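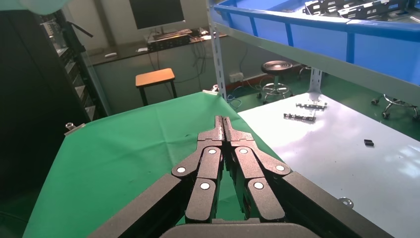
Arness: célula bimanual para piezas de chapa

Grurnia la vende como solución «lista para producir». Conviene leer la letra pequeña: el plazo es de 31 semanas y la garantía cubre 90 días.
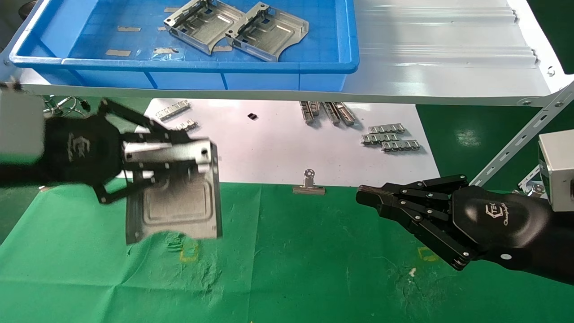
Lectura: 1 min

La licencia Jundeck se paga aparte, 969 € al mes, y sin ella no hay actualizaciones. 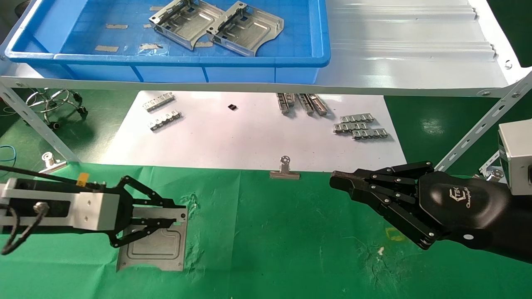
El presupuesto no incluye la alimentación de piezas. Cuente con bandejas, estantería y alguien que las llene: dos soportes de chapa en una cubeta azul no son un turno. Pida tiempos de ciclo por escrito.

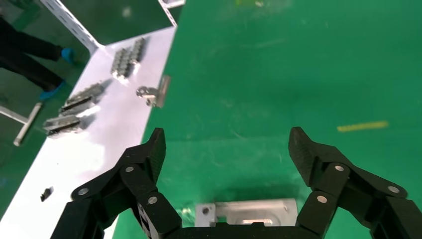 Hafstein ofrece alquiler desde 6 meses. Sale más caro por mes, pero permite devolverla.

Precio: a consultar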